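Trimming and aligning gripper logs with Arkier

If you have two hand-held grippers recording at once, you have two clocks, and they will drift apart on you. Arkier is our little command-line tool for pulling those streams back together, and I love how much nicer training gets once it has run! You need a folder of raw sessions and ten minutes.

Step 1. Run arkier scan on the session folder. It lists every stream with its start time and frame count. Anything under 94 frames gets flagged, and you can safely skip those.

Step 2. Pick a reference stream. I go with the wide camera on the right gripper, then run arkier align --ref right. The tool matches jaw-width signals first and falls back on image motion when the jaws stay still.

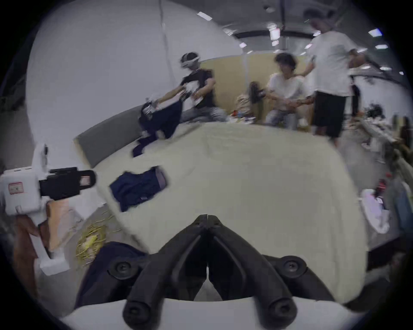 Rutherford wrote in to say that the motion fallback locked onto the wrong peak twice on long cloth sessions, and that widening the search window to 134 frames fixed both. Good tip, and the window is now a setting (--window), so go ahead and raise it if your offsets look silly.

Step 3. Check the offset plot. You want one sharp peak. Two peaks of the same height usually mean a repeated motion, so cut the session in half and align each part on its own.

Step 4. Mask what the policy shouldn't learn from. The mask file is plain text, one region per line, and arkier preview draws the regions over any frame you choose (so handy!). For our bed sessions I keep the mattress and the navy garment lying on it, then mask the background high enough to take in the man in the white T-shirt on the wooden chair and the one standing with a hand on his shoulder. Leave the jaws unmasked, pads included, or the contact labels in Step 5 will come out blank.
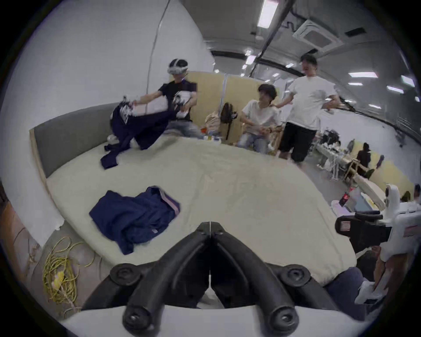 Step 5. Run arkier label --contact, which marks a grasp wherever the jaw signal holds steady for 20 frames. Closed jaws with nothing in them count too, so a stretch like this one, jaws meeting at the seam and the garment off to the left on the mattress, needs --drop-empty.

Related
Flelach: replaying a session in the viewer
Druken export settings

Contact | Copyright Arkier docs | Back to top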